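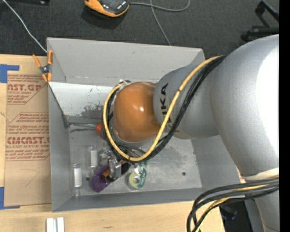 The KUKA over the gray bin, cables as they are now

naston_40
I am building a small bin picking cell in our shared workshop in Brestonwood. My problem is the cables. The yellow one and the black bundle go down the arm, make a loop under the orange joint and climb back. When the wrist turns far, I am afraid the loop will catch the bin wall. Should I shorten it?

Admasu
Do not shorten. The last joint needs that slack. I cut mine too tight and pulled a connector out after 12 picks. Buy a proper cable guide.

goner652
I disagree about the guide. It makes the wrist fat, and then you cannot reach the corners. Use more ties. I see only one small tie on the yellow cable, where it crosses the link.

naston_40
Thank you both. More ties I can do tonight. The guide is too expensive for me now - I already spent 2,510 on this project.

Samah El-Sayed
What is the acrylic sheet on the left for? If it will be a side guard, please peel the paper before you drill, so you can see cracks.

Admasu
No, keep the paper on! It protects from scratches. I always drill with the paper.

naston_40
It will be a guard, yes. I will try one hole each way on a scrap piece. Still open for me: how many millimeters between ties? I have 40 in my head, but this is only a guess.

goner652
40 is fine on the link. At the joint leave it free.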